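# Tema 4. Recogida de demostraciones con pinzas de mano

Apuntes para la segunda parte de la asignatura. Se da por leído el tema 3 (clonación de comportamiento). Lo que sigue corresponde a la práctica Ambaye, que se hace por parejas en el laboratorio de la planta baja.

## 4.1 Qué se graba

Una demostración es una secuencia de observaciones y acciones desde que el operador levanta las pinzas hasta que las deja quietas al final de la tarea. Con las pinzas de mano no hay robot durante la grabación: el operador mueve los dedos de la pinza con sus propias manos y la trayectoria se reconstruye después.

De cada episodio se guardan:

- el vídeo de la cámara de cabeza,
- la pose de cada pinza, izquierda y derecha,
- la apertura de los dedos,
- una frase corta que nombra la tarea.

La frase se escribe antes de grabar, en infinitivo y sin adjetivos innecesarios: «enrollar el cable», «acercar la manguera». Si dos parejas usan frases distintas para la misma tarea, el conjunto queda partido en dos y hay que unificarlo a mano.

## 4.2 Marcadores

La pose se estima a partir de los marcadores impresos en la carcasa. Un marcador tapado por una manga o girado fuera del campo de la cámara deja un hueco en la trayectoria. Los huecos cortos se interpolan; si el hueco coincide con el cierre de los dedos, el episodio se descarta, porque ese es el instante que más interesa al modelo.

Conviene trabajar con los codos algo separados del cuerpo y las manos por delante del pecho. Cansa. Las sesiones se cortan cada media hora y se cambia de operador.

## 4.3 Objetos blandos y cables

Las tareas de mesa con objetos rígidos ocuparon la primera entrega. En la segunda se trabaja a ras de suelo y con objetos que cambian de forma - mangueras, cables, ropa. La dificultad para el modelo está en que dos estados iniciales casi nunca se repiten: un cable enrollado admite muchas configuraciones, y la política tiene que haber visto bastantes.

Por eso se pide variar a propósito:

1. La posición del objeto principal antes de cada episodio.
2. El punto por el que se agarra el cable o la manguera.
3. La mano que empieza.
4. El lado desde el que se acerca el operador.

No hace falta ordenar la sala entre tomas. El fondo desordenado forma parte de la distribución en la que se va a evaluar. Sí hay que comprobar que ningún cable de alimentación cruce la zona donde se va a pisar.

Cuando la tarea requiere una segunda persona, esta solo sostiene o desplaza lo que indique el guion. No corrige al operador ni adelanta el objeto para facilitar el agarre. Si lo hace, se anota en la hoja de sesión.

## 4.4 Reparto y recuento

El conjunto de la práctica, Staltden, tiene un objetivo de 700 episodios. Al cierre de la primera entrega había 343 válidos. Cada pareja aporta cuatro tareas en dos salas distintas.

Los episodios fallidos no se borran. Se marcan como `fallo` y se suben con los demás; en el tema 6 se usarán para entrenar el detector de éxito. Un reintento dentro de la misma toma (se escapa el cable, se vuelve a agarrar) cuenta como válido si la tarea termina bien, y suele ser útil - la política aprende a recuperarse.

## 4.5 Revisión antes de subir

Se abre cada episodio en el visor Deltden y se mira a velocidad doble. Motivos de descarte:

- falta el vídeo o está congelado,
- salto de pose en cualquiera de las pinzas,
- la frase no corresponde a lo que se hace,
- la toma empieza con los dedos ya cerrados sobre el objeto.

La carpeta se sube a Sandirel antes de las 18:00 del día de la sesión, junto con la hoja escaneada. En el nombre de la carpeta van el número de pareja y el de sala, separados por guion bajo. 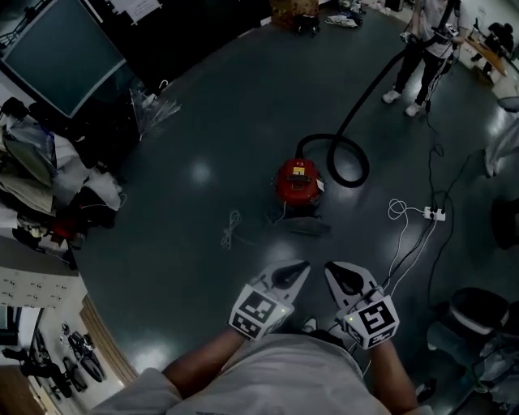

Las hojas de sesión en blanco están en el aula virtual, en la carpeta del tema 4. Para el tema 5 hay que traer leída la sección sobre segmentación de trayectorias.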